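3.2 Where the radio lives

What delighted us most in the Ikent interviews was how firmly people tied listening to one spot in the home. Thirteen households kept a set in a shared room, and they talked about it with real warmth – almost as a member of the family!
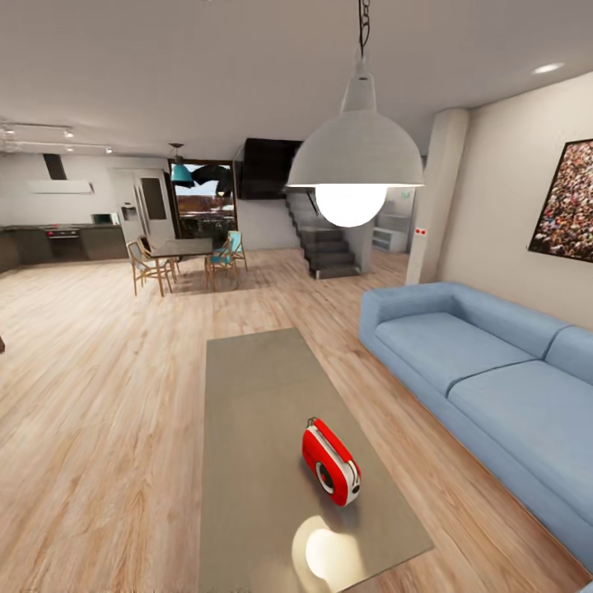 Figure 2. Portable radio on a coffee table in an open-plan living area (rendering).

Oleksandra Holovko objected that the kitchen mattered more in Ovasau, where the morning bulletin set the time for breakfast. Her point sent us back to the March diaries, and the kitchen entries there are wonderfully rich.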